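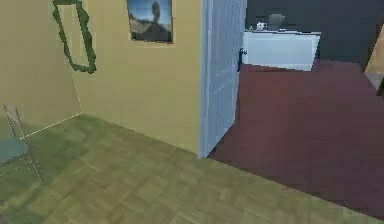

¿Qué humedad residual debe tener el soporte antes de colocar un parqué encolado?
En los soportes de cemento del proyecto, el límite fijado es del 2 % en peso, medido con carburo; en los de anhidrita, del 0,5 %. Por encima de esos valores el pliego obliga a aplazar la colocación o a aplicar una barrera, previa autorización escrita de la dirección técnica.

Informe de avance. Rehabilitación de pavimentos de madera en el edificio Pramard
Destinatario: Fundación Hiliro, área de seguimiento de ayudas
Responsable técnico: Jannik Heitmann
Fecha de cierre de datos: 28 de junio de 2020

1. Estado general

La fase de diagnóstico está terminada. La fase de reparación del soporte está en ejecución en la planta primera y pendiente de inicio en la segunda. El acuchillado y el acabado no han comenzado. Respecto al calendario presentado en la solicitud, el retraso acumulado es de 11 días laborables, atribuible al suministro de adhesivo y a la repetición de los ensayos de humedad en el ala norte.

La superficie incluida en la ayuda es de 1000 m², repartida entre las dos plantas. No se ha modificado el alcance. La escalera y los rellanos siguen excluidos, conforme a la resolución de concesión.

2. Diagnóstico

Se realizaron 144 determinaciones de humedad en madera con higrómetro de resistencia, con corrección por especie y temperatura. Las lecturas de la planta segunda se mantienen entre el 8 % y el 10 %. En la planta primera aparecen valores superiores al 14 % en la franja contigua al patio, coincidentes con las zonas en que las tablillas presentan abarquillado y pérdida de adherencia.

La inspección del soporte se hizo mediante catas. El mortero original tiene un espesor irregular y, en el ala norte, una resistencia superficial insuficiente para recibir adhesivo elástico. El ensayo de rayado dio resultado desfavorable en las cuatro catas de esa ala. Bajo el parqué se encontraron restos de un adhesivo bituminoso antiguo; la muestra enviada al laboratorio Frerichs no contiene amianto, lo que permite retirarlo por medios mecánicos con aspiración y sin plan específico.

3. Trabajos ejecutados

Planta primera, ala sur: levantado de las piezas sueltas, limpieza del canto y del machihembrado, almacenamiento en sala ventilada. Lijado del mortero, aspirado e imprimación con resina de poliuretano en una capa. Recolocación iniciada.

Planta primera, ala norte: levantado completo y demolición del mortero degradado. Se ha vertido un recrecido de cemento de secado rápido. La medición con carburo de abril dio un 3,1 % y obligó a parar. La última medición da un 2,2 %, todavía fuera de límite. Se mantiene ventilación forzada y se repetirá el ensayo antes de autorizar la imprimación.

Patio: sellado del encuentro entre carpintería y umbral, origen probable de la entrada de agua. Falta comprobarlo con una prueba de riego.

4. Incidencias

a) La partida de adhesivo Pander llegó con dos lotes de distinta fecha de fabricación. Se ha rechazado el lote caducado y se ha pedido la reposición, sin cargo para el proyecto.

b) Parte de las piezas levantadas no es recuperable por rotura de la lengüeta. La reposición se hará con roble de igual formato, secado al 9 %. El aserradero ha confirmado la sección, no así el plazo.

c) La junta perimetral existente es inferior a 5 mm en varios tramos. Se ampliará a 10 mm y quedará cubierta por el rodapié.

5. Ejecución económica

El gasto certificado corresponde al diagnóstico completo y a la parte ejecutada de la planta primera. La demolición del ala norte ha consumido más de lo previsto y se compensa con el menor coste de gestión de residuos. No se solicita ampliación de la ayuda. Las facturas y los justificantes de pago se adjuntan en el anexo B.

6. Próximo periodo

Nueva medición con carburo en el ala norte. Prueba de riego en el patio. Fin de la recolocación en el ala sur. Muestra de acabado, aceite frente a barniz al agua, para aprobación de la propiedad. El acuchillado general no se programará hasta disponer de lecturas estables en toda la planta primera.

Anexos: A, planos de humedad; B, justificantes; C, informe de laboratorio.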